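The Second Shift at Skamthorpe

A Notice Concerning Station Four

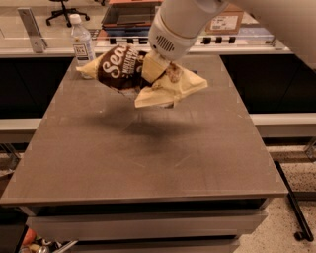

The notice was posted beside the time clock on Sunday, May 7, 2023, and it ran to a page and a half. It informed all employees of the Skamthorpe Returns Hall that Station Four would pass to automated handling at the start of the next working week, that no position would be eliminated as a result, and that the operator presently assigned to the station would be redesignated Attendant, Grade Two. It was signed by the Office of the Hall Manager, and it thanked the staff for their continued cooperation.

The operator presently assigned read it twice. She had worked Station Four for eleven years. The work consisted of taking returned goods from a bin, turning each one until its label could be read, judging its condition, and placing it in one of three chutes. Snacks, bottled drinks, and small household items made up most of the flow. The rate required by the firm was 1,927 items per shift. Her own rate, recorded on the board above the supervisor's desk, was 2,006.

The arm supplied by Bamska was expected to reach 2,367 by the end of the month.

On the first morning an installer from Bamska explained the duties of an Attendant. The Attendant was to sit at the console, observe each lift, and press a green key if the item had been sorted correctly or a red key if it had not. When the arm could not decide, it would hold the item above the table and wait. The Attendant would then enter the answer. The arm would retain it.

"Retain it for how long?" she asked.

"Permanently," the installer said. He gave her a binder.

The arm waited often during that first week. Bottles gave it little difficulty. Bags were another matter, for they folded under the grip and hid their own printing, and no two of them folded alike. She had never thought of this as a difficulty. Her hands had always opened a bag flat on the way out of the bin, before she had formed any intention of doing so. Now she was required to put the matter into words, and the form in the binder allowed 40 characters per entry.

She wrote: Turn it by the seam. She wrote: Dented is fine, puffed is not. She wrote: If it feels light, weigh it again.

The arm held each item until she had finished typing, and then continued.

By the third week the red key was seldom used. The supervisor, who had begun at Station Two in the same year she had begun at Four, stopped on his rounds and watched a dozen lifts without speaking. His own duties had altered as well. The board above his desk now updated itself, and the chalk tray beneath it had been removed. He remarked that her back must be glad of the change. She agreed that it was. She had slept through the night on four occasions that week, and could not recall when that had last happened.

She did not mention that her hands had become restless. At home she had begun to straighten the cans in the pantry so that every label faced outward. On the bus she turned her fare card over and over until she became aware of the passenger beside her.

The operators of the remaining stations now took their meal at the long table near the loading doors, as they always had. The Attendant's break was set by the console, and it fell 25 minutes later. She submitted a request for adjustment. The Office of the Hall Manager replied within two days that the request had been received and forwarded to the regional office in Derkusau, where schedules for automated stations were determined.

On the last Friday of May an operator from the Tian hall arrived to be shown the work, as a station there was to be converted in the summer. She was younger, and she stood with her arms folded in front of the console while the arm lifted a bag, turned it by the seam, and set it down.

"Who taught it that?" the visitor asked.

The Attendant looked for the page in the binder where such a thing might be recorded. There was a page for faults and a page for hours — there was also a page for the cleaning of the grip. She closed the cover.

"I did," she said, and moved her chair over so that the other woman could sit.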